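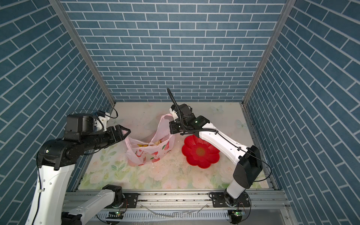
Fleltholm, hall 4: the pink bag and the red flower plate on the rose mat.

Visit to the open day at Fleltholm

In March I visited the open day at Fleltholm together with my colleague Amra Leka. We both work with table and kitchen goods, I in the buying and she in the shop, and we wanted to see the small decorated cubicles of which we had heard last year. The bus from the station needs 39 minutes. We took the early one and arrived a little before ten, when the coffee was not yet ready but the doors were already open.

At the entrance we received a paper plan and a sticker with our names. Mine was written wrongly, so I wore the sticker of a Mr Sekar until lunch. Then I met the right Sekar, who is Sekar Simanjuntak and who looks after hall 4. He was very friendly about it and walked with us for the rest of the day.

The blue cubicle

I will begin with what I liked the most. It is a small enclosed place with three sides covered in a blue brick pattern, a rather greyish blue with thin white lines for the mortar. On the back wall the bricks lie level, as they should. On the left and right the rows run up steeply, and I must say this made me a little dizzy when I looked too long. Amra thought it was cheerful. The pattern is article 2930 in the Grudadach book, and we saw it again in the book in a green and in a brick red, but the blue is the best of them.

The floor is a mat with a cream ground, with soft pink roses, green leaves and pale blue butterflies. My grandmother had a tablecloth very much like this and we were not allowed to put anything on it. At Fleltholm they are less strict, and there were already crumbs on it between the bag and the plate.

The plate is bright red and has the form of a flower, with a round edge for each petal and a pattern pressed in the middle in a darker red. I would like to have this plate in our shop. Chuang has it in the catalogue under number 3142 and sells it only by the box. Amra is against it, she says that red plates stay on the shelf after the winter holidays. We shall discuss it again when the samples come.

The bag and the snacks

Next to the plate was the bag. It is a thin pink plastic bag with handles, the kind which one gets with fruit at the market, printed with fruit-like shapes in red and pink. One can see through it, but not well. 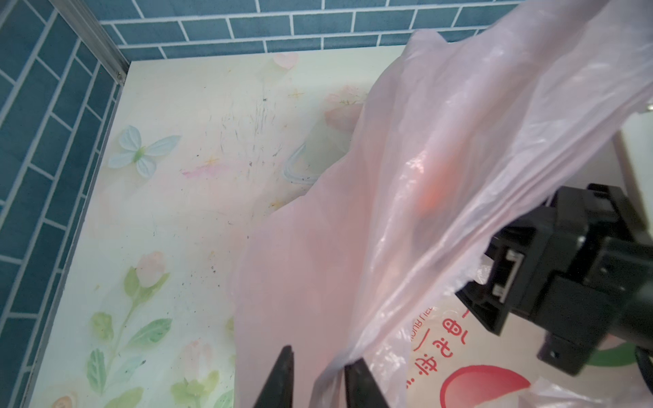
With such a thin bag the handles are always the weak point. We sold similar ones for two summers and the customers came back with the handles in one hand and the shopping in the other. Sekar advises to take hold of both handles together and to lift slowly, and to support the bottom if there is anything with corners inside. He also told us that a thin bag is more difficult to open than a thick one, for the two sides cling to each other. I know this from the supermarket, where I am always the person who holds up the queue.

In the bag were yellow pieces which looked to me like chips. Amra asked if they were to eat. Sekar laughed and gave her a biscuit from his pocket.

We spoke for quite a long time about how a table with snacks should be laid. In my country one empties everything on to plates before the guests come, and the packaging goes away out of sight. Amra grew up with the bag in the middle and everybody takes from it. She finds that a nice bag can stay on the table, and with this pink one I can almost agree, it goes well with the roses.

What I noticed also is how much the colours change behind the pink plastic. Orange becomes soft and warm, and a round thing loses its edge, so that one must guess what it is. I wrote this down for our window in the summer, where we could put lemons and oranges in such bags and hang them in the light.
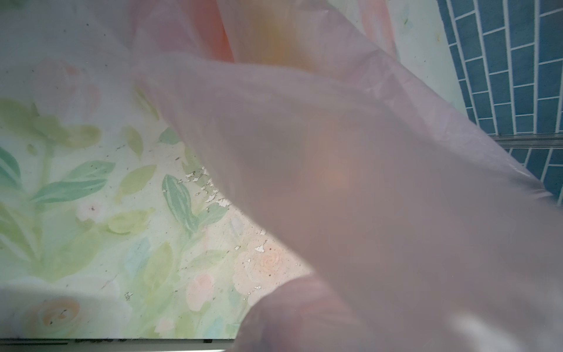 Lunch and the Mellis table

Lunch was a pea soup with bread, in the canteen on the other side of the yard. It was good but one has to be early, the people after us received only bread. From the canteen one can go directly to the table of Mellis, where they showed place mats and napkins. The mats lie flat at once after unrolling, I tried it three times. The napkins were too thin for the price in my opinion.

We asked also for the rose mat by the metre. They will write to us.

Practical matters

The entrance is free, but you should register. The cloakroom is behind the stairs and has no hooks for long coats. The last bus goes at ten past five, from the other side of the road than where one arrives, and we found this out with the bus already in view.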